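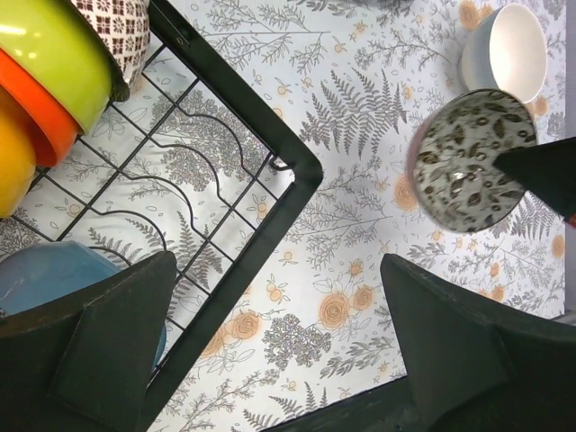
Fig. 2. Rack on a covered tabletop, bowls in place.

Section 4. First Setup of the Lonar Countertop Rack

Read this section before you load anything. It takes less time than sweeping up a dinner plate.

Choosing a spot

1. Clear a flat stretch of counter at least 490 mm long. The rack will stand at an angle if you're short on room, and it doesn't care which way it faces.
2. Keep it away from the stove. The coating is rated for dishwater, and the warranty has strong feelings about open flame.
3. If your table has a cloth or printed cover, smooth it flat first. A wrinkle under one foot gives you a rack that rocks every time you set down a cup.

Note: The rack has no drip tray. One is sold separately as the Guthrie Tray, part 2108. A folded towel works nearly as well, and we would thank you not to mention that to the sales department.

Fitting the feet

4. Turn the rack upside down on something soft.
5. Push a rubber foot onto each corner post until it stops. If it goes on easily, it's upside down.
6. Set the rack upright and press on each corner in turn. If one lifts, go back to step 5 and try to stay calm.

Caution: Do not bend the wires to make a large pot fit. They will bend. They will not bend back.

Loading

7. Start with the heaviest pieces, near the middle.
8. Tilt bowls so the open side leans down. A bowl left facing up is a small pond, and it will still be one on Tuesday.
9. Put knives in the clip-on cup, points down. Owners of the Grudetti model have no cup and should dry their knives by hand.
10. Stop when the rack is full. Leaning a skillet against the outside counts as full.

Caution: Total load must not exceed 59 bowls' worth of optimism or the weight printed on the underside, whichever comes first. The second one is binding.

First wash

Rinse the rack in warm water with a drop of soap and wipe it dry. Skip the steel wool. Chips in the coating can be touched up with Griltness Black, one thin coat, left overnight with the window open.

For cleaning and storage, go to Section 5.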